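4.2 Does the altitude camp carry over into the season?

Clubs in the lower professional divisions now treat a preseason block at altitude as a matter of course, and the claims made for it have grown faster than the evidence. The usual argument is that players come down with more red blood cells, run further in the opening matches and pick up fewer soft tissue injuries. We doubted this at the outset and the match data have given us little cause to change our minds.

The sample covers 214 players, of whom 173 had usable tracking files from both the camp and the first league fixtures. The remainder were loaned out, injured or wearing a unit that failed. Camps were counted as altitude camps if the training pitch stood at 1000 metres or higher, a generous cut-off. Much of the laboratory work that clubs like to quote was done a good deal further up, with athletes who slept there for longer than any football club is prepared to pay for.

High-speed running in the first 3 league matches did not differ between the altitude and sea-level groups once playing position and minutes were taken into account. The raw figures favour the altitude group slightly, and we suspect it is this raw gap that gets repeated in club newsletters. Most of it comes from fullbacks at two clubs that also changed coach over the winter. Cassim's earlier analysis of the Skadgate camps reported a clear benefit, but it had no comparison group and left out players who missed a single session. A squad stripped of everyone who was tired or sore will look fit wherever it trains.

Injury records are harder to judge. The Mindis log, used by most of the clubs, relies on the physio to enter each complaint, and entries drop off sharply during travel weeks. A quiet log may mean healthy hamstrings or a physio on a bus. We therefore put no weight on the lower injury count in the altitude group, although Ebrahimi does (see Figure 3).

There is also the matter of what a camp replaces. Players at home in January trained on artificial turf, often indoors, and went back to their own beds. Those abroad had grass, two friendlies and very little else to do. Any of these could shift early season form by more than the thin air could, and the clubs' own scheduling gives us no way of pulling them apart. Arif Cassim has suggested in correspondence that a crossover design would settle it.

Figure 3. Light grey cabinets above a grey tiled floor. 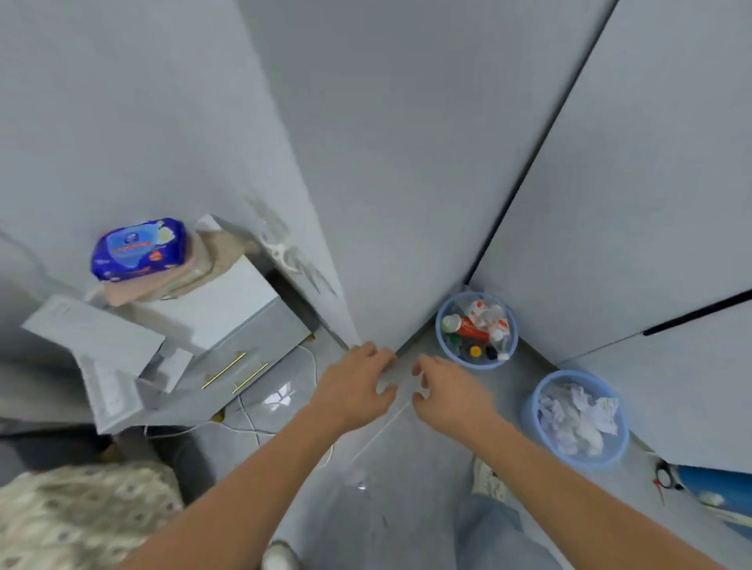 A crossover would need the same squad to do both kinds of camp in consecutive years, and squads at this level turn over too quickly for that. Pairing clubs of similar budget is the more practical choice, provided the Zuteline units are worn in every friendly as well as in league play.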